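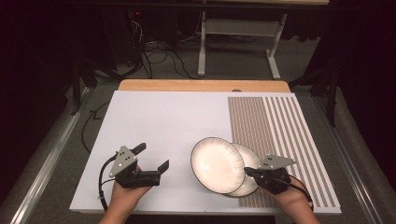 September 2022, a Friday

Plates today. I have been putting off plates since April, when I told my sister on the phone that I would "go through the kitchen" before the cold weather, in the tone of a woman who goes through kitchens. It is now nearly the cold weather.

I started at nine with coffee and a pad of paper. By nine thirty I had a second coffee and had written PLATES at the top of the pad and underlined it. Apolline Sabatier from downstairs came up to borrow the stepladder and read it over my shoulder. She said, "Is that all of it?" and took the ladder, which I needed.

The trouble with my plates is that they come from four different lives. There's the set from my parents' house, which can't go in the dishwasher and can't really go in the cupboard either, as the shelves are too close together for the soup tureen and I won't have the tureen separated from its family. There's the Homier stoneware I bought when I moved in here, gray-green, every piece the weight of a paving slab. There are the odds and ends. And there are the white ones with the dark rims and the little lines fanning in around the border, which are my favorites and which I have never once served to a guest, on the theory that guests break things. I have personally broken five. Guests have broken none, having never been allowed near them.

The white ones were the first thing I got right today, so I'll put that down while I remember. They are shallow. I had been stacking them under the deep bowls for years and swearing every time I wanted one, lifting the whole tower with one hand and feeling around underneath with the other like a vet. Now they stand on edge, leaning on each other a little, in the low rack that used to hold baking sheets. You take the front one. The next one stays where it is, mostly. I did it eleven or so times in a row just for the pleasure, and then had to sit down and ask myself what I was doing with my Friday.

Where the baking sheets go now is a separate question. At the moment they are on the bed.

Lunch was toast, eaten off the pad of paper. I want it noted that I had more clean plates within arm's reach than at any time in my adult life and I ate off the pad of paper.

After lunch, the stoneware. I got all of it out onto the table and it looked like a quarry. I tried to be strict. One person lives in this apartment. One person and, every other Sunday, my brother, who eats standing at the counter and would be just as happy with a trowel. I do not need service for twelve. I picked out 5 dinner plates to keep, then thought of Christmas, and put back three more, then thought of the Christmas when the Adamczyk cousins came without calling, and put back the rest. So the stoneware was strictly sorted and is all still here. It is, however, in a different cupboard.

That cupboard used to have the glass jars in it. Everything I move turns out to be sitting in something else's place, and that thing has to go somewhere, and by three in the afternoon I was standing in the hall holding a fondue pot and trying to remember what had started it. I looked at the pad. It said PLATES.

Called my sister to complain. She says I should use the method where you hold the object and ask what you would pay for it today in a store. I held the fondue pot. I would pay two dollars. I would pay $20 not to have to decide. She said that wasn't how the method worked and then told me for a long time about her new shelf liner, which is Ukeo and cushioned and has changed how she feels in the mornings. I said I was glad. I have since looked up the price of it, and I can feel the way I feel now for nothing.

Went out at four for newspaper to wrap things in and found that no one near me sells newspaper anymore, or they do, but it's so thin that you'd need a month of it to protect an egg cup. Came back with a bag of plums and a sponge. Walked past the Uvura showroom on the corner with the kitchen in the window, the one with the long open shelf and six bowls on it. Six bowls, and a lemon. I stood there and tried to work out where those people keep the lid that doesn't fit anything. They must have one.

The parents' set I did last and badly. I'd meant to wash each piece and dry it and put felt between, and I did do that for the big platter and the first few side plates. Then I found the saucer with the glue line. My father glued it on the kitchen table one winter, with great ceremony, the radio off, everyone told to stop walking around. He held it shut with his thumbs for the length of time it said on the tube and then another stretch for luck, and when he let go it stayed, and he looked around at all of us as though he'd landed a plane. It has never held a cup since. My mother wouldn't risk it. It's been in the bottom of the stack for thirty years being a saucer in name only.

I didn't bother with the felt after that. I put the saucer on the windowsill and put the spare keys in it.

So, state of things at bedtime, for whoever I am in the spring when I next get ideas. White plates: rack by the stove, on edge, leave them alone. Stoneware: left cupboard, lower shelf, lift with the knees. Jars: on top of the refrigerator, where I can see them and be reproached. Tureen: still homeless, currently in the armchair. Odds and ends: one box, taped, by the door for the church sale, though I've already untaped it once to get out the yellow dish with the fish on it. I don't like the yellow dish. I just remembered that I always put the peelings in it.

Discarded in total, after an entire day: the fondue pot, and even that only as far as the landing, where Apolline met it when she brought back the stepladder. She asked if I was throwing it out. I said I was considering its future. She said she had always wanted one, and carried it downstairs under her arm, and then at nine tonight sent a message to ask if I'd like to come for fondue next week and could I bring plates, she's short.

I said yes. I've been lying here deciding which ones. The stoneware would survive the stairs but I might not. The parents' set is out of the question. That leaves the white ones, and she is, whatever else you say about her, a guest, or rather I would be, and I can't work out which of us that makes likely to break them.

Must move the baking sheets. I'm sleeping on about a third of the bed.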